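Protokoll Technikrunde, Mai

Dabei waren Yolotzin Arellano, Joni Pelkonen und ich (ich schreibe, weil ich beim letzten Mal geschwänzt habe). Los ging es um 14:10 Uhr, Joni hing noch in einer Leitung mit Sorel.

**Druckluft in Halle 6**

Yolotzin hat die Messung am Turkar-Kompressor mitgebracht, und ich muss sagen, ich war ziemlich baff! Der Durchflussmesser zeigt nachts 242 Liter pro Minute, obwohl da keine Anlage läuft. Joni tippt auf die alte Stichleitung Richtung Lackierung, ich eher auf die Schnellkupplungen an der Packstraße (die zischen doch schon seit dem Winter). Wir haben eine Weile hin und her geredet und uns dann darauf geeinigt, dass Yolotzin mit dem Ultraschallgerät beides abläuft. Die Stichleitung kommt zuerst dran, die lässt sich absperren.

**Neue Durchflussmesser**

Zwei Angebote liegen vor. Mwakalinga will 565 Euro pro Stück, Einbau unter Druck möglich, Impulsausgang und Modbus schon dabei. Trultwood ist günstiger, aber da müssten wir für jeden Einbau die Leitung entleeren, und auf den Ärger mit der Produktion habe ich wirklich keine Lust. Joni fand das Display von Trultwood besser lesbar – stimmt schon, nur schaut da oben unter der Decke sowieso keiner drauf.
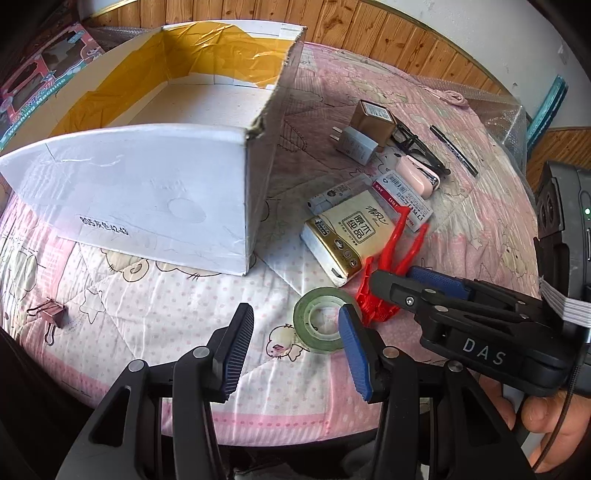 Beschlossen haben wir dann vier Stück von Mwakalinga, alle für DN 100. Ich kläre noch, ob die Anbohrschellen im Preis drin sind, das steht im Angebot so verschwurbelt, dass wir es zu dritt nicht verstanden haben. Yolotzin möchte außerdem das Kalibrierprotokoll vor der Lieferung sehen und nicht erst im Karton finden. Guter Punkt, schreibe ich mit in die Mail.

**Auswertung**

Sorel kann die Werte jetzt im Minutentakt abholen, das hat Joni in der Leitung gleich noch geklärt. Bisher hatten wir Viertelstunden, und da gehen die kurzen Spitzen beim Schichtwechsel komplett unter. Der Speicherplatz reicht, sagt Joni. Ich hätte gern noch einen Alarm für den Nachtverbrauch, den Grenzwert legen wir fest, wenn die Leckagen dicht sind.

**Wer macht was**

- Yolotzin: Leckagesuche, Liste mit Fotos in den Projektordner
- Joni: Minutentakt bei Sorel umstellen, alte Daten vorher sichern
- ich: Mail an Mwakalinga, Absage an Trultwood (nett formuliert, versprochen)

Offen geblieben ist die Frage mit dem Taupunktsensor, dafür war keine Zeit mehr. Schluss war um 15:05 Uhr, nächste Runde wieder im kleinen Besprechungsraum.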